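Wood blocks: sorting and finish check
Print this page | E-mail this entry

3 October 2020

Back on the Adstead block set. Pulled the bar and the arch first, as those two shapes gave the most trouble in the last batch.

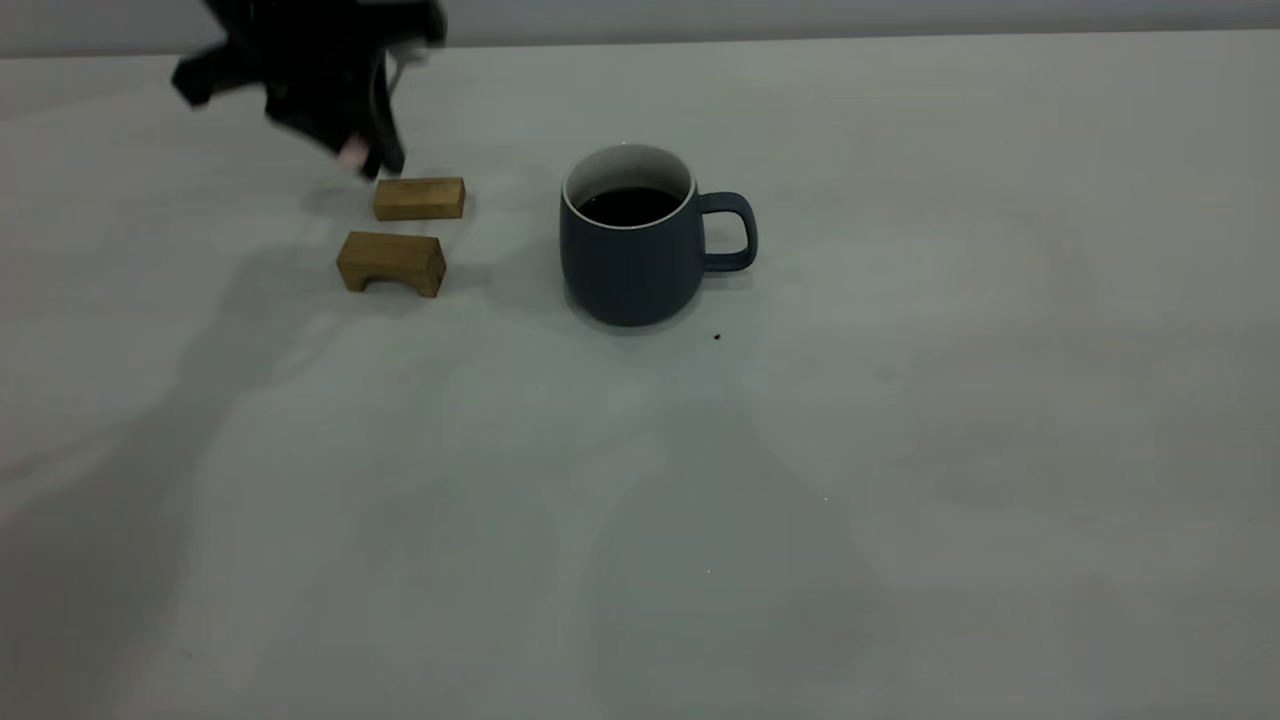
Surface and edges

Both pieces are plain tan wood with the grain showing. Went over the edges with 300 grit, long faces first, then the ends. The curve of the arch is slow work by hand. Wrapped the paper around a dowel and that went better.

Test wipe with Prundanel on two scrap bars. Left one for 30 minutes and the other for almost 4 hours before buffing. The longer one has a better feel but came out darker than I want. Will stay with the short time unless Shenoy asks for the darker color.

Storage

The Dellex bins are too shallow for arches standing up. They go in on their backs for now, with bars in the next bin over. Labels still need redoing, the old ones say "bridge" and the parts list says "arch." Use "arch" from here on.

To do
- cut 20 more bars from the same stock
- order 300 grit, last sheet is on the bench
- ask Shenoy about the finish before the end of October

Related entries
Block set: cutting list
Dowel sanding for inside curves
Prundanel on scrap, first try
Bin sizes and labels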